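Grasadby Jukebox Player - Setup, part 3: Loading Your Albums

Before you start: update to the Valer firmware first. Do not skip.

1. Plug the drive into the rear port. Front one is charge only.
2. Menu > Library > Import. Pick the drive.
3. Wait. A full load is 996 tracks, takes around 6 minutes. Light blinks amber.
4. Light goes green, pull the drive.

CAUTION: Don't pull it on amber. Index gets corrupted and you start over.

NOTE: Live albums playing with gaps between songs? Settings > Playback > Gapless ON. Off by defualt.

5. Check artist names. Splits and guest spots land under "Various". Hold the Edit key 3 seconds, retype, save. 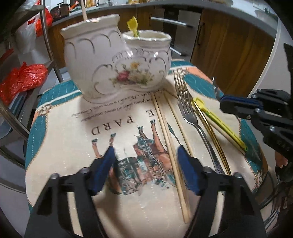
Round table with placemat, teal border.

6. Missing cover art: put a square JPG in the album folder, import again. Old plays and ratings stay put.

Still stuck? Mail Nicanor Huenchumán at the Plilla desk, Monday is quickest. Include you're serial number.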